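Information Security for Small Organizations
Handout 6 – Breach response, first 72 hours
January | Posted by course staff
Print this page | E-mail this page

Carry over from last time: we stopped at detection. So assume someone has noticed. Now what.

Working case for today is Rellico, mail-order parts business, 50 employees, one office in Trekcombe. Payroll files and customer records on the same server (yes, same server). Ransom note shows up on a shared drive at 10 at night. Read the case sheet before section if you haven't.

1. Stop the spread

Pull affected machines off the network. Cable out, wifi off. Do NOT power down if you can help it – memory is evidence and it's gone once the power goes. Disable the accounts you know were used. Then the ones you suspect. Service accounts get forgotten every time, check them.

Backups: disconnect before anything else touches them. Rellico had 2 sets, both mounted to the same server. Both encrypted. Will be on the midterm in some form.

2. Write it down

Start a log on paper. Time, who, what was done. Not in e-mail, attacker may be reading the e-mail. Same goes for the office chat. Use phones.

Common mistake in last year's write-ups: people reconstructed the log two days later from memory. Times didn't match the firewall records and the insurer picked at it for weeks.

3. Who gets told

- Management, right away
- Lawyer, before any outside statement
- Insurer – policy usually has a notice deadline, look it up BEFORE you need it
- Law enforcement
- Regulator and affected people, depends on state and on what was taken

State laws differ a lot. Some have a threshold, so a notice to the attorney general kicks in at, say, 1,000 residents, others have a different number or none. Don't memorize, know where to look. Table is in the reader. 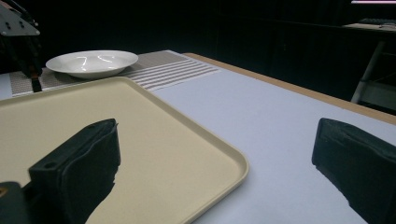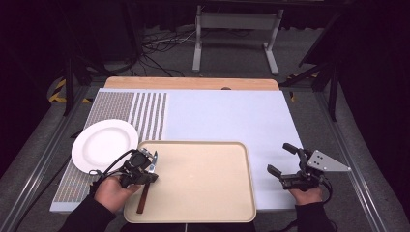 "Taken" versus "accessed" – this matters and people blur it. Accessed means someone could see the data. Taken means you have signs it left the building: outbound traffic, an archive file sitting in a temp folder, a sample posted online. Some statutes trigger on access alone. Rellico's first letter said "no evidence that data was taken" when what they had was no outbound logs at all. No logs is no evidence either way. Letter had to be reissued, second one went over badly.

4. The ransom question

No single right answer here but know the points. Paying doesn't get the copy back. May be illegal if the group is under sanctions, ask the lawyer. Decryption tools that come with payment are slow and often break on large files. On the other side: no backups, a payroll date coming, 50 people who need to be paid. We'll argue it both ways in section.

Tokarz memo (in the reader, the short one) takes the never-pay side. Stidska report is more mixed, read the part on negotiation and skip the appendix.

5. Getting back up

Rebuild from clean media, don't "clean" the infected machine. Reset all passwords, all of them, after teh rebuild, otherwise you hand over the new ones too. Bring systems back in order of need. For Rellico: payroll, then orders, then everything else. Watch the restored machines closely, attackers leave a second way in.

For next time

Read Stidska part 2. Write a customer notice letter for Rellico, one page max, plain words. Say what happened, what kind of data, what the reader should do, and a phone number. No "we take your security seriously". Due at 10 a.m., paper copy, stapled please.

Lab groups stay the same as before, unless you've recieved a note from us.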